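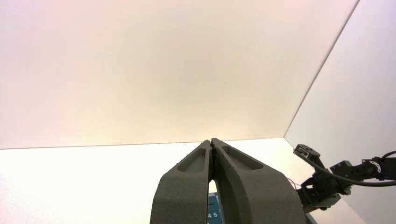

Gripper Closure Fault on a Two-Arm Bench Cell
Project report, robotics laboratory course
Author: Miloslav Kováčik

Summary

The two-arm cell in the teaching lab stopped reporting failed grasps partway through the project. The left arm would close on nothing, report that it held a part, and carry on with the handover to the right arm. In one run the right arm then drove into the closed fingers of the left arm. This report covers the fault, the tests used to find it, the repair, and the changes made to the handover program. The original goal of the project, a timed comparison of two handover paths, was not reached.

1. The cell

The cell has two small arms built from hobby-class servos. They face each other inside a light-colored enclosure that keeps the background plain for the wrist cameras. In the lab they are called Durnau (left) and Bradel (right), and those names are used below. Both are run from one PC by a control program called Toker, written by an earlier project group and changed several times.

Durnau has a parallel-jaw gripper with two dark gray fingers. The fingers meet at the tips when fully closed. Each finger has a recessed pocket on its face. The wrist camera looks along the fingers.

The task is simple. Durnau picks a plastic block from a tray, lifts it, and moves to a fixed handover pose. Bradel moves in, closes on the free end of the block, and Durnau opens.

2. How a grasp is checked

Toker does not use the camera to decide whether a block is held. It sends a close command and reads the jaw servo position after the motion ends. If the jaws stop early, something is between them. If they reach the closed position, the grasp has failed and the arm should go back to the tray.

The limit between the two cases is one number in the settings file, given in servo counts above the closed position. At the start of the project it was set to 38. A reading above 38 meant "held". A reading at or below 38 meant "empty".

3. The fault

The first sign was a handover in which Bradel closed on air. The log showed a normal grasp by Durnau. The wrist image saved at the same moment showed the finger tips together with no block between them. The run was marked as a dropped part, and work went on. This was a mistake. The saved image should have been compared with the log at that point.

Over the next 90 pick cycles the log gave no failed grasps at all. This should also have raised a question, as the tray was being filled by hand and was sometimes left with gaps.

The collision came during a run with a changed approach path for Bradel. The new path assumed that a block would extend past Durnau's fingers, and it brought Bradel's gripper in low. With no block present, Durnau's jaws were fully closed and Bradel's gripper bracket struck the outer side of the right finger. Bradel's wrist servo stalled and went into overload shutdown. The emergency stop was pressed after the stall. No one had their hands inside the enclosure.

4. Damage

Bradel's wrist servo worked again after a power cycle. One screw in the gripper bracket had backed out and was replaced. The cable running along the arm had been pulled tight and its connector was partly out of the socket. It was pushed back in and tied with more slack. Durnau's finger had a shallow mark and was kept in use.

5. Finding the cause

Three possible causes were listed: a bad settings file, a servo position error, and a mechanical change in the jaws.

The settings file was compared with the backup copy and matched it.

The servo position was then read with the jaws closed on nothing. Ten readings in a row all came out at 46 counts. The expected value was close to zero. Since 46 is above the limit of 38, Toker treated every empty grasp as a held block, which explains both the false reports and the lack of failed grasps in the log.

To separate the second cause from the third, the fingers were taken off and the servo horn was checked against its index mark. The horn was off by one spline tooth. It had been removed when the fingers were changed, before this project began, and was put back one tooth over. The zero offset had been adjusted at that time to hide the error. Later the servo was reset to factory values during a firmware update and the offset was lost. The lab notebook has an entry for the finger change and none for the offset.

6. Repair

The horn was refitted on its index mark and the fingers were mounted again. With the jaws empty, the position then read 7 counts in every trial. This small remainder is put down to play in the finger mounts and was left alone. The thinnest block used in the project reads well above the limit, so 38 was kept.

7. Changes to the program

Toker now closes Durnau's jaws on nothing at startup and reads the position. If the reading is above 20 counts, the program stops and asks for the horn and offset to be checked. The startup check was tested by entering a false offset by hand, and the program stopped as intended.

A second check was added at the handover pose. Bradel waits outside the shared space until the operator confirms the wrist image on the screen. This makes each cycle slower and is meant to stay until an image-based check is ready. Jireš, the simulation model of the cell, was also changed so that a handover can be run with an empty gripper. The low approach path fails in that simulation at the same point as on the bench.

The overload limit on Bradel's wrist servo was lowered. The new value still allows normal handovers, but it has not been tested against a real collision.

8. Open points

The emergency stop cuts power to both arms, and both then sag. In this collision the sag moved the grippers apart. From other poses it could press them together. A stop that holds position was considered but needs a different power supply board.

Servo offsets are still stored only in the servos. They should be written to a file on the PC and compared at startup, in the same way as the jaw reading.

The timed comparison of the two handover paths can be run once the operator check has been replaced. The low path should not be used on the bench before then.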